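**Nurcombe two-arm bench, after 14 weeks of gathering demos**

I bought the Nurcombe bench to feed a learning system I call Vik, and Vik is hungry. So far it has eaten 3,707 episodes, nearly all of them two grippers fussing with something soft. The bench comes as a set: 2 arms on an aluminum rail, a speckled tabletop, and walls printed with gears and circuit lines, in case you forget you're doing technology.
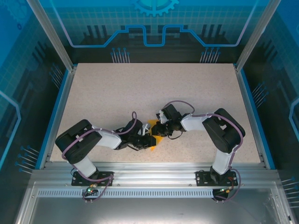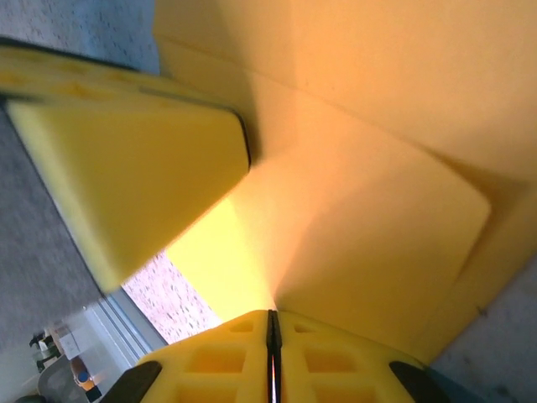
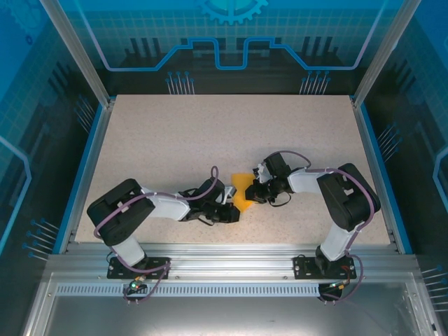 The arms first, then. They're good. They bolt to the front rail on wide black plates and have stayed where I put them, and I can't say the same for the last kit I owned (a Tredby, now a very expensive coat hook). Reach overlaps nicely in the middle of the table, so handing a piece from one side to the other is easy to teach. The far half of the table gets much less use. I'd have taken a shallower one and kept the desk space.

The purple cables are my main gripe. They loop over each arm like party decorations, and if you plan a big wrist turn you learn to plan the cable's turn too. I lost most of an afternoon in September to a snag that showed up in the recordings as "hesitation." Vik picked up the hesitation beautifully and did it for a week with no snag at all.

Recording software is Gundovar, which you pay for separately. It starts fast, names files sensibly and lets you trash a bad episode with one key — please put that key farther from the save key. Syncing the cameras took me 30 minutes the first time and has been fine ever since. The playback tool is ugly and I use it every day.

Soft yellow things, for the record, are a miserable subject. They fold when they feel like it, and two grippers that close together hide most of what matters from a fixed camera. Budget for a wrist view from the start. I tried to save money there and ended up redoing a whole batch.

About those walls. I worried the printed pattern would confuse the training, and bought plain gray sheets to cover it. I never put them up, so I can't tell you whether they help. They're behind the door.

Would I buy the bench again? Yes, grumbling, and with cable clips in the same order. Four stars. The manual gets one, mostly for the diagrams.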